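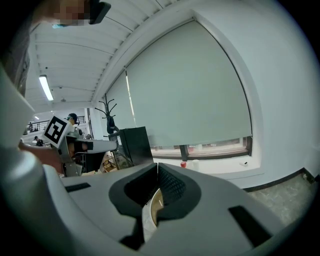 Close-up of a gray surface with a dark cutout.

Route 18 to lose evening runs from July, fare goes to $2

PRUNDACH - The last three evening buses between Prundach and Stetum will stop running in July, the operator confirmed this morning. Fare goes up too. A single ride will be $2, whichever end you get on.

Ekanayake Lines, which has had the Route 18 contract since the old county service folded, posted the change on its website shortly after 8 a.m. and taped a notice inside the buses. No public meeting first. Riders waiting at the Fodlow stop were reading it for the first time when we got there, and most were not happy.

What changes, in short. Weekday buses leaving Prundach at 8:10, 9:10 and 10:10 p.m. are gone. The 7:10 stays and becomes the last bus out. Coming the other way, last bus from Stetum will be 7:45 p.m., where it's now 10:50. Saturday timetable is the same except the first bus is pushed back to 7:30 a.m. There is still no Sunday service, and none planned.

The company says the late buses run close to empty. In a written statement it said the evening runs "have not recovered" and that money saved will go toward keeping the morning buses every half hour. It didn't give us ridership by run. We asked twice. A spokesman said the numbers were shared with the county and it was up to the county to put them out.

The county transportation office says it has a summary, not the full counts, and will post the summary "soon."

Night shift caught out

Hardest hit looks to be the people working second shift at the Fodlow packing plant, halfway along the route. The plant lists 334 workers on its payroll and the second shift lets out at 9:30 p.m. Under the new timetable there's nothing to catch in either direction by then.

One woman on the line there told us she has taken the 9:52 home to Stetum for six years. No car. Her sister can drive her some nights, she said, but not five. A man behind her in line said he would ask to move to days, and so would everybody else, so good luck with that.

The plant's office said it only heard about the cut this morning as well. It is looking at whether to shift the end of second shift earlier or put on a van. Nothing decided. A van for that many people would need more than one trip, the office said, and there's the question of who pays.

Students too. The community college in Prundach has evening classes that finish at 9, and the fall schedule is already printed. The registrar's office said students who signed up for a night class and can't get home may switch to a daytime or online section without paying the change fee, as long as they ask before the first week is out. Not every course has a daytime section. Nursing prep doesn't. Neither does welding.

Petition already going

A petition to keep at least one late bus had 858 signatures by noon, on paper and online together. It's on the counter at the Fodlow post office, the Stetum library and the laundromat next to the Prundach depot. The riders' group behind it wants the 9:10 kept and says it could live with loosing the other two.

The group also wants the fare held until the county has looked at the numbers. The current fare is $1.50. Ten rides a week, that's $5 more. "Paying more for less bus," as one rider put it at the depot, and we heard the same thing in nearly the same words from three other people before lunch.

Ekanayake Lines says fuel and insurance are both up and the fare has not moved in seven years. That part checks out, the last increase was voted through by the old county board the year the Stetum bridge reopened. Kids under six still ride free. Seniors and riders with a disability card still pay half, so $1. The monthly pass price is not on the notice. The company told us it is "under review," and that passes already bought will be honored to the end of the month printed on them.

Can the county stop it?

Maybe. The contract lets the operator change times on its own but says any cut in total service hours over a set limit has to go before the county board. The company's position is that this cut comes in under the limit. The riders' group says it doesn't, if you count both directions. County lawyers are reading the contract now and wouldn't say when they'll be done.

The board's next regular meeting is before the change kicks in, and the bus item was not on the draft agenda as of early afternoon. Two of the board members we reached said they'd ask for it to be added. Public comment is at the start, 6:30 p.m., three minutes each, sign up at the door. Note for anyone coming from Stetum by bus, the meeting usually runs past 8. For now you can still get home.

Fodlow village council has no say over the route but is writing a letter anyway. The council has been after a shelter at the Fodlow stop for a long while and there's some worry that fewer buses means the shelter money goes elsewhere. The county says the shelter is a seperate budget and the work is still on for this fall.

What about a smaller bus

Came up a lot. The company has one short bus, used for the Saturday hospital loop, and riders asked why it can't do the late runs. The answer from the company is that the driver costs the same and the driver is most of the cost. It did say it would be open to an on-call ride in the evenings, booked by phone before 5 p.m., if the county put in part of the money. No such offer is on paper yet. The county office said it hadn't seen one and would read it if it came.

On-call rides were tried before on this route, one winter. Phones were only answered until 3 p.m. and people gave up on it.

Drivers

The company says no layoffs. Evening drivers will be moved to mornings or to the school contract. A driver on his break at the depot said that was his understanding as well, but that the split shifts are worse for some of them and he expects a couple to leave. The depot waiting room will close at 7:30 p.m. under the new hours, restrooms included.

Printed timetables with the new times will be at the depot and the Stetum library next week. The online one is up now but had the wrong Saturday times when we checked at 1 p.m. Go by the notice on the bus. Comments can be sent to the county transportation office by mail or through the form on its site, or left in the box at the depot ticket window, which is emptied on weekdays.

We'll update when the agenda is final.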